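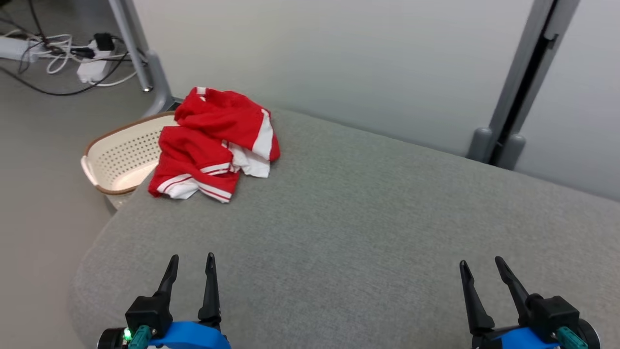 A red and white garment on the gray cushion, with both grippers open and the laundry basket behind.

The person who looks after equipment spending at Velthorpe has been doing the job long enough to have opinions about extension cords. We had planned to talk for half an hour about what it costs to set up a two-armed robot for laundry work, and we ended up talking through lunch, most of it spent on things that never show up in a sales quote. Velthorpe doesn't put staff names in print, so the equipment lead is simply "the lead" in what follows.

I started with the question readers send in most often, which is where a small group should begin. The lead laughed and said to begin with the clothes.

"Everybody wants to open the catalog first, and I understand it, I love a catalog," the lead told me. "But go and get the clothes you want handled. Shirts, track jackets, towels, the thing with the zipper that always catches. Put them down in a heap on something soft and look at them for a while. A heap of cloth will tell you what fingers you need and how far the arms have to reach, and you can do all of it before you've signed anything."

Velthorpe made its own plan in January, when the group had a single table, a loan agreement that was running out and a request form with a hard limit on it. Two suppliers were in the running. Nistor offered a complete package with the arms already mounted, and Jastar sold the arms and the grippers separately and left the stand to the buyer. The lead went back and forth for weeks. Jastar won in the end, mostly on account of the spare parts list, which the lead still keeps in a desk drawer and was happy to fetch for me.

"Look at this, every finger has its own line," the lead said, running a thumb down the page. "A pair of replacement fingers was $425 on our quote. With the other people you sent the whole gripper back and waited. Now, their package was tidier, I'll say that for them, and if I were setting up in a place with no tools and no patience I might have gone the other way. But fingers touch things all day long. You're going to buy fingers."

So how many should a person buy? The lead's answer was to put one spare pair per arm in the first order, even if it hurts, and to keep them in a box with a label on it. Velthorpe skipped this the first time around and paid a rush shipping charge that the lead can still recite to the penny, though I was asked to leave it out.

We moved on to the part of the budget that I would have called odds and ends, and I was gently corrected. On Velthorpe's sheet it has a heading of its own, "Around the robot," and it came to $800. Power strips and adapters are in there, along with longer cables, laundry baskets, a padded surface to work on and a good many used clothes. The lead had first put down $502 for all of it, then went over the list again with the people who would be working there and watched it climb.

"Power is the one that gets you," the lead said. "You have your arms, your computer, your cameras, your chargers, and each of them shows up with a block that takes up two outlets. Draw the room on paper. Draw where the plugs are. Then buy the cable one size longer than the drawing says, and please, put some money down for clips and covers, so the cords have somewhere to live besides the floor."

I asked whether the furniture needed to be anything special. It doesn't, in the lead's view, and this was perhaps the most cheerful stretch of our talk. The group priced a purpose-made work surface through Prolley and thought it very handsome, and then decided that people fold laundry on sofas and beds, and the robot could learn to do the same. The savings went toward a longer service plan.

That plan is the one item the lead would fight for in any meeting. It covers 2 years, with phone help, and it was the first thing a reviewer tried to cross out. "I said fine, cross it out, and write your own phone number there," the lead told me, still pleased about it.

Toward the end I asked about staff time, and the answer came more slowly. Velthorpe budgeted for the machine and for the room, and didn't set aside nearly enough hours for the people who reset the clothes between runs, empty and fill the baskets, and write down what went wrong. Next year's request has those hours in it from the first page.

"It's a lot of laundry," the lead said. "Bring a comfortable chair. I put one in the budget this time — they approved it, too."

The new request went in on 3/4/19, and the lead expects to hear back before the current service plan comes up for renewal.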